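Second Progress Report to the Sendmont Fund
Project: Shared Meals and Home Language Evenings, Skurkness
Prepared by Bronisława Brzozowska, project coordinator
February 6, 2020

Dear Ms. Quispe,

With this report I inform you about the work we have done since our first report, and about how the money from the Sendmont Fund was used. I have followed the headings from your letter, but I put the part on difficulties before the part on spending, as one explains the other.

1. What the project does

The project brings together families who came to Skurkness to work in the fish plant and the shipyard, and people who have lived in the town for a long time. We meet in the evening at the Mellor Street hall. One family or group of friends cooks, the others help, and after the meal there is one hour of language practice in small groups. The language is English, but in the last part of the evening the hosts teach the guests something of their own language. This last part was not in our application. The participants asked for it in the first month and we have kept it.

2. Attendance

In the period of this report we received 356 visits. Please note that this is visits and not persons, as many people come again and again. We write the first names on a sheet at the door and I add them up at the end of the month. In the first report I gave only the number of families, and you wrote that it was hard to compare with your other projects. I hope the new way is better for you.

The evenings in January were fuller than we had expected. In winter the plant closes the late shift, so the workers are free after six. We had to borrow chairs from the school two times. The groups for beginners are now too large, and Dong-hyun Sun, who leads them, has asked to divide them in two. We agree with him, but for this we need one more teacher and a second room with a door which can be closed. The corridor is not suitable. People who are shy to speak will not speak when others walk past them to the coats.

3. Language practice

The topics are chosen from what people need: calling the doctor, reading a letter from the landlord, speaking with the teacher of a child, asking for a free day. We tried at first to use a textbook which was given to us by the library in Brurley. It is a good book, but it is written for students who want to pass an examination. Our participants have worked the whole day and they want to use the words tomorrow morning. So we now make our own sheets, one page each. They are kept in a folder and anybody may copy them.

Bogumił Michalski wrote the sheet about the pharmacy, and it was the most copied of all. A woman in his group told us that she went alone to collect medicine for her son, without taking her older daughter out of school to translate for her. I know that one story is not a measurement, but I wanted you to have it.

For the measurement itself, we used the short questions which you sent us. The answers are better for speaking than for writing. Most people say that they feel more sure on the telephone than before. On writing there is almost no change, and I think this is correct, because we have hardly practiced it.

4. The meals

The cooking is led by Chalerm Limsakul, who has worked in restaurant kitchens and knows how to feed many people from a small stove. He has made a plan of the kitchen for every evening, with the times for washing, cutting, cooking and serving. Before this plan the meal was often late and the language hour became half an hour. Now we sit down at half past six and we are finished with the dishes before eight.

We have had Peruvian, Polish, Thai and Korean evenings, and one evening of dishes from Skurkness itself, which was requested by the newer families. It was fish soup and a cake with barley flour. Many of them had lived here for over two years and had never eaten in a local home.
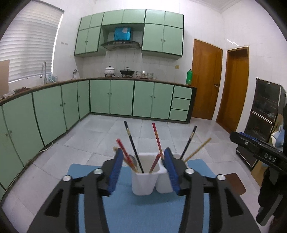 The families keep the recipes in their own language and in English, and the translating is done together in the groups. It is slow work. The word "simmer" alone took us a long time, as everybody had a different idea of how many bubbles there should be. We would like to print the recipes as a small book at the end of the project, if the budget allows it.

5. Difficulties

The first difficulty is the hall. The heating did not work on 3 evenings and we moved one of them to the school. The owner has repaired it, but he has also told us that the rent will go up in spring.

The second is the care of small children. We planned a play corner with one adult. On most evenings this is not enough, and some mothers stay in the play corner and miss the lesson. We now pay a second person for the language hour.

6. Spending

Rent and food are as planned. Printing is below the plan, because we did not buy the textbooks. Child care is above the plan for the reason given in part 5. I ask for your permission to move the money left over from books to child care. The total does not change. The table with all amounts and the receipts are sent separately.

7. Next steps

Until the next report we want to do the following:
Find a second room and one more teacher for the beginners.
Prepare 4 new sheets, two of them with writing exercises.
Hold one evening together with the families from Brurley.
Agree with the owner of the hall on the rent.

If you wish to visit one of the evenings, you are very welcome. Please write to me a few days before, so that we can tell the cooks how many will be at the table.

With respectful greetings,
Bronisława Brzozowska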